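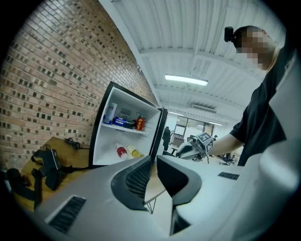 I spent yesterday afternoon at Drivitz, the little robotics outfit on the Gilham side of town, and I came home with sore wrists and a whole new respect for anybody who has ever put away groceries.

If you've been following along, you know Drivitz wants its robots to handle ordinary kitchen chores, and the way they're going about it is pretty old-fashioned. They show them. A person holds a pair of grippers, one in each hand, and does the job start to finish. Drinks go in the fridge, drinks come out of the fridge, and then you mess everything up and do it over again (and over again, and over again). The grippers have little black-and-white marker patterns on them so the computer can work out where your hands were going, and each run gets saved as one lesson. The robot itself doesn't even have to be in the room!

Wiroj Kamolrat runs the sessions and he was nice enough to let me try. My first go was terrible. I squeezed a bottle too early, it rolled away from me, and I chased it across the table like a cat. He told me to keep it — they like having a few runs where somebody fumbles and then fixes it, so the robot gets to see that part too. He did toss my third one, where I just plain gave up and used my fingers.
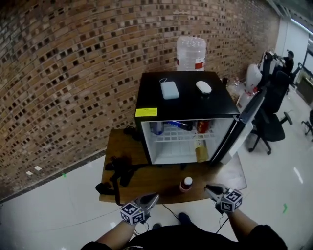
The bottles that end up on their sides were the hardest for me. You have to come in low, turn your whole arm, and remember that there's a shelf right there waiting for your knuckles. Cans are easier. By my last try I was down to 40 seconds for one bottle, and I was way too proud of that.

They have 1012 good runs saved so far, and on a busy day they add up to 138 more. Wiroj says the plan is to hand the whole pile over to the training folks in April and then see what a two-armed robot at the Pullen building makes of it. That one will be working with a fridge it has never met, so we'll see! I asked if it would pick up my bad habits and he said probably a couple of them, yes.

I put a short version of this up on the neighborhood board last night and asked what people would want a robot to learn first. Laundry won by a mile, and dishes came in behind it. A few of you wanted to know about the remote control kind, where you steer a real robot's arms from across the room. Drivitz has one of those rigs too, but I didn't get a turn on it. It's slower going, Wiroj says, and they save it for checking things.
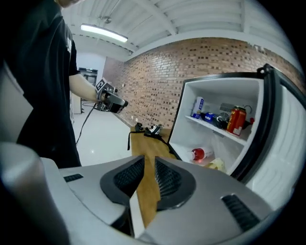 Ute Kuhlmann wrote back that she'd rather see it learn to throw out the old stuff at the back of the shelf, and she wanted to know if a left-handed person teaches it any differently. I passed that one along and Wiroj said they have 4 lefties in the group and he'd like more, so Ute, you may be getting a call.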